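Two arms fighting each other when they hold the same rigid thing

Home > Boards > Motion and control > Bimanual

Agnes Lunde
Posted 21/08/2024

Hi all, first post here so go easy on me! I write the control side for a small two-arm setup, and I have a problem I've been chewing on for way too long.

Each arm on its own is great. Picking up folded shirts, dropping a toiletry bag into a suitcase, zippers on a good day, all fine. The trouble starts when both grippers close on the same stiff object. I'm using a hard-shell carry-on as my test piece (it's light when empty and I don't care if it gets scratched). The second both grippers are shut, the joint currents climb on both sides, the elbows start to hum, and after a bit one arm faults out on overcurrent. Usually the left one. It doesn't even have to be moving. It can be a plain hold.

What I've got now: the learned policy spits out absolute end-effector targets for the two arms, then Hurklow (our in-house control layer) runs IK for each arm separately and streams joint positions. There's one fixed camera and one on each wrist. I logged 224 two-handed grasps, and 129 of them ended in a fault. I've recalibrated both bases twice. I also tried turning the position gains down until the arms sagged like wet noodles, which fixed the humming and wrecked everything else.

Is this a calibration thing, a gains thing, or am I just commanding it wrong? And is there a way out that doesn't involve buying force-torque sensors? I have no budget until November.

One more thing that may or may not matter -- the wrist view seems to lag the fixed camera a little. I haven't measured it.

gantrymouse

Turn the gains down. If that doesn't work turn them down more on one side only. Also check your power supply, I had a brownout once that looked a lot like this and I lost a weekend to it.

Oľga Brabec

Hi Agnes, welcome! Sorry to be so long-winded, but I went through this same mess with our packing cell and I'd like to save you a few weeks of it.

My bet is that you're commanding it wrong, and the calibration just decides how bad it gets. Two position-controlled arms clamped on a rigid shell make a closed loop of stiff things. Any disagreement between the two targets has nowhere to go, so it turns into squeeze or stretch or twist, and the motors happily push until something trips. A millimeter or two is plenty. You could calibrate all year and the policy output would still disagree with itself by more than that, because it predicts the left target and the right target with separate errors.

So the gains aren't really your enemy. (They can help, see step 3, but only in one direction.) What worked for us, in the order I'd do it:

1. Stop treating it as two arms once both grippers are shut. Right when the second gripper reports closed, record the transform from the left gripper to the right one, using measured joint positions. Use measured, please! If you use the commanded ones, you lock in the very error you're trying to get rid of. From then on, take the policy's two targets, average them into one object pose, and work out both arm targets from that plus the stored transform. We did this as a thin layer in Lindholm, which is our planner, and it's a very small amount of code.

2. Fix the time stamps before you touch anything else. You mentioned the lag almost as an aside and it made me sit up. Ours was 13 ms on one wrist, which sounds like nothing, but the recordings were being paired up by arrival time when they should have been paired by capture time. The policy learned a wrist view that didn't go with the arm position next to it. Anything light and swinging in the gripper shows you the problem fast. Flurnine, the replay viewer we use, lets you step the streams side by side, and if the wrist shows a smeared object while the logged joint speed says the arm is standing still, your stamps are off.

Some views from our cell, so you know what sort of footage I'm talking about. First, a wrist camera over the open black suitcase, with a travel case in the gripper. The translucent case comes out smeared, and that's the kind of moment I go hunting for when I check stamps. 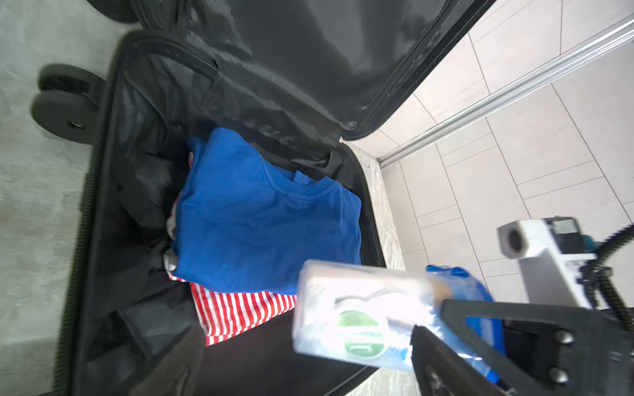 Next one is down in the corner with the left hand open over the floor and two of the wheels off to the right. There's a lot of tile and not much suitcase for the policy to go on in a view like this.

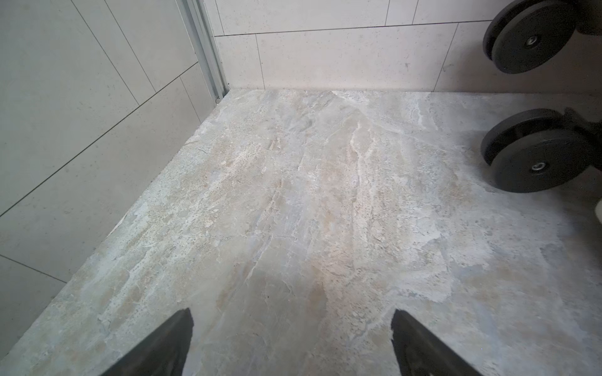 And the fixed camera, with both grippers side by side on the edge of the white hard-shell by the handle. Look how close together they are! With a grip like that, a small difference in wrist angle between the arms is enough to load everything up.
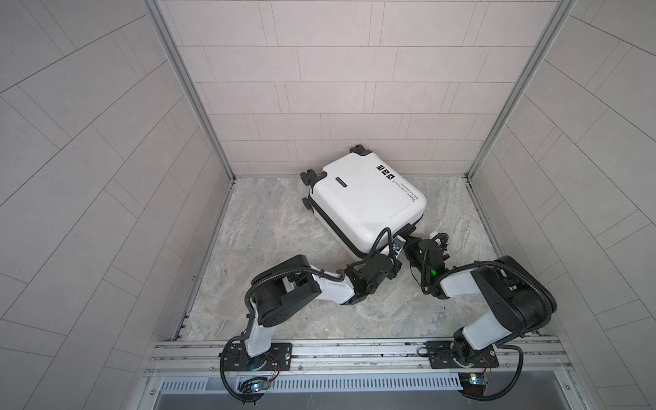 3. Make one arm soft, and only in the directions that fight. Pick a leader and leave its gains alone. On the other arm, soften along the line between the two grippers and in wrist rotation, and keep it stiff against gravity. You don't need force sensors for a first version. We use motor current with a friction model, and it's noisy, but it's good enough to tell "holding" from "crushing."

4. Put in a release rule. If the estimated squeeze stays over your limit, let the soft arm creep toward wherever it's being pushed, slowly, and re-record the transform from step 1. It feels like cheating. It isn't pretty in the plots either.

5. Then go back through your data. We had 647 episodes, and a good chunk of the two-handed ones had been recorded with the arms already straining, so the policy was copying that. I filtered on current during the hold and retrained on what was left.

If you only have time for one of these, do step 1. The humming should change right away, and if it doesn't I'd like to see your logs.

One question back to you: does the left arm fault when you close the right gripper first? If the fault follows the closing order, that points at how Hurklow handles the second close more than at the left arm's hardware.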